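Bench setup: pipette stand and clear rack, opinions wanted
Small Lab and Home Bench board > Storage and Layout

skatton67
I'm setting up one bench for simple liquid work and want to settle the layout before I buy more of anything. So far I have one single-channel pipette on a wide stand with a blue crossbar, black bench top, wall behind. Glass test tubes and a few small vials go in front of it.
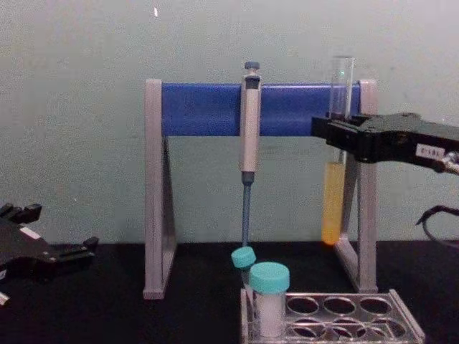

Pipette on the stand, glass tube in front of it.

My question is whether the stand should stay in the middle at the back or move to one side. I'm right-handed. The bench is 67 inches long, so there is room either way.

oldbuffer
Move it to the side. With the pipette hanging in the middle, you reach over your tubes every time you pick it up or put it back. Sooner or later your sleeve catches one of the tall ones.

Trorlow_Annex
I disagree with oldbuffer. Middle and back is fine if the rack sits off to the right. Mine has been like that for 3 years in the teaching lab at Trorlow and the only tube we broke was in the sink. What rack are you using?

skatton67
Clear acrylic, two rows of holes. I keep it to the right, in front of the leg of the stand. The tall tube goes toward the right side of the rack.
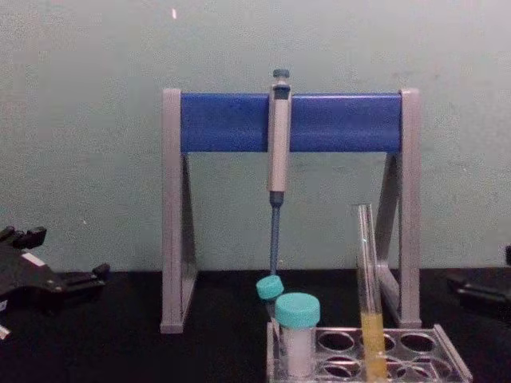
Skatton, July

I tried it this way for an afternoon. Picking up the pipette was easy enough. What I did not like was the tip hanging so close to the tubes and caps below it. I had to lift straight up before I could swing it out.

oldbuffer
That is the problem I was talking about. Also, don't hang it with a tip on. Eject the tip, then hang it.

pmk_277
Second that on the tips. On the rack, I would not go with clear acrylic on a black top. It is hard to see which holes are free in poor light. I bought a white one from Liloreo for $29 and I make fewer mistakes.

Trorlow_Annex
Clear is better for checking levels. You can look through the side and see how full a tube is without pulling it out. I would keep it. Put a sheet of white paper under it if the black bothers you. Don't wipe it with acetone, it will craze.

skatton67
I'm keeping the rack. Colored liquid is easy to see in it, and most of what I do has some dye in it. I do pull the rack forward when I'm filling, so there's a hand's width between it and the stand.
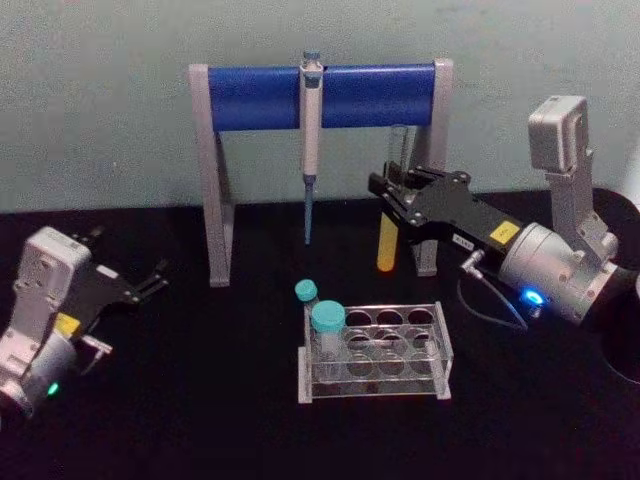
With the rack toward the front I stop worrying about the pipette tip. The stand can stay at the back in the middle. I lose some writing space, so the notebook goes on the left end.

oldbuffer
Fair enough. I would still put it on the side. Mark where the feet go with tape so it goes back to the same spot after you wipe down.

Sokol_bench
Tape leaves glue on a black top. Use a paint pen dot behind each foot.

pmk_277
Paint pen comes off with ethanol. Tape is fine if you change it every month or so.

skatton67
Going with tape for now. I'll post again when the second pipette gets here, as it has to share the same bar.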